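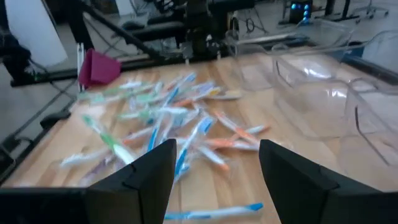 Toothbrushes on a wooden tabletop, many still in their clear wrappers

Frequently Asked Questions about Booking Follano Stilt Theater

Thank you so much for thinking of us for your fair, parade, wedding, school day or winter market! We get a lot of the same questions by email (and we love getting them, please keep writing), so Minttu sat down with a pot of coffee and put the answers in one place. If yours isn't on the page, use the contact form and one of us will get back to you, usually in the evening, once the stilts are off and supper is done.

What exactly do you do?
We're a small company of stilt walkers and character performers. We can stroll through your crowd, stopping to chat and bow and generally be very tall, or we can do a set piece in one spot with music. Most events like a bit of both. Our best-known characters are the Heron Family, the Lamplighters and the Lost Giants, who have a map the size of a bedsheet and will ask absolutely everyone for directions to Grelevley.

Which act would suit my event?
It depends on your crowd and your space more than on the theme. The Herons are quiet and graceful and do well at garden parties, libraries and anywhere people are trying to hold a conversation. The Lost Giants are chattier and sillier, and they're happiest on a busy street. The Lamplighters were made for after dark - their lanterns are battery powered, so indoor bookings are fine - and they look rather lost at noon in July, so we'll probably talk you out of that one.

How tall are you?
The tallest of the Giants comes to nine feet with his hat on. That's Magnus Farquharson, and he's quite tall to begin with. For indoor bookings, please measure the lowest doorway or beam we'd need to get under and send us the number. Chandeliers count too!

How long do you perform for?
Our usual day is three sets of 30 minutes, with a proper break between each. Stilts are hard on the legs and the back, and a rested performer is a much funnier one. If you'd like us spread over a longer day we can add a second team, and then there's nearly always somebody out among your guests.

What size of crowd can you handle?
We've done a birthday party in a backyard and we've done the Nautiyal Harvest Fair, where the gate counted 3,400 visitors on the Saturday. Both were lovely. For a big fair we'd suggest at least four walkers, so that people at the far end don't go home thinking they missed us. For a small party two is plenty, and more than that can feel like a forest.

What do you need from us on the day?
A private room near the performing area, with chairs, a sturdy table, drinking water and some light to do makeup by. The table matters more than you'd think, as we sit up on it to strap in and need to go straight from there out the door. A ground-floor room, please. We've tried a ramp and we've tried a freight elevator, and we'd choose the ground floor over either of them every time. We also need one parking space for the van as close as you can manage.

What kind of ground can you walk on?
Pavement, short grass, wooden floors and packed gravel are all good. We can manage a gentle slope. Wet marble, deep sand, loose cables and steep cobbled streets are no good at all, and if we find any of those when we arrive we'll work out a different route with you. Esko Harju, who plans our routes, is very happy to look at a site map ahead of time, and he likes it even better if you mark the curbs.

What about rain and wind?
Light rain is fine for the Giants and the Lamplighters. The Herons have big fabric wings, so they can't go out in a strong wind or a soaking, and we'd swap them for another act at no extra cost. If the weather is too rough for any stilts we have a ground-level version of every show, with the same costumes and a good deal of the same nonsense. You might want to have an indoor spot in mind just in case.

Are you safe around little ones?
Yes, and we adore them. Every team includes a minder on the ground, who walks alongside, keeps a clear space around the stilts and makes friends with anyone who's feeling shy. Some toddlers aren't so sure about very tall people and that's perfectly all right. We'll keep our distance, wave from across the way, and let them decide. We do ask that children not grab hold of the stilts or run between them, and a word from you in the program helps a lot.

Can people take pictures?
Please do! We'll stop and pose for as long as the crowd allows. If you have a press photographer coming, let us know the time and we'll make sure we're out and fresh.

Can you make a character just for us?
Often, yes. Imad Haddadin builds our costumes and he loves a challenge. A new character from scratch takes him nine weeks from the day you approve the sketch, so an idea for a summer parade is best sent to us in January. Simpler changes, such as sashes, banners or your town's colors, can be done much more quickly.

How much does it cost?
Every booking is a bit different, so we quote for each one after we've heard the date, the place, the act and how many sets you'd like. The deposit is the same for everybody, $117, and it comes off your final bill. The rest is due on the day of the event. Travel is included within the Drutel area, and beyond that we charge mileage, plus a night's lodging if we'd be driving home past midnight.

What if we have to cancel or move the date?
Life happens, and we do understand. If you move the date and we're free on the new one, your deposit simply moves along with it. If you cancel with more than a month to go, we'll send it back. Closer than that we keep it, as by then we've usually turned other people away.

Do you teach workshops?
We do! Aatos Väisänen runs a beginners' session on low stilts for ages eight and up, either on its own or on the same day as a show. Closed shoes with flat soles, please, and long pants if you're fond of your knees. Helmets and pads come with us in the van.

Page last updated November 24, 2018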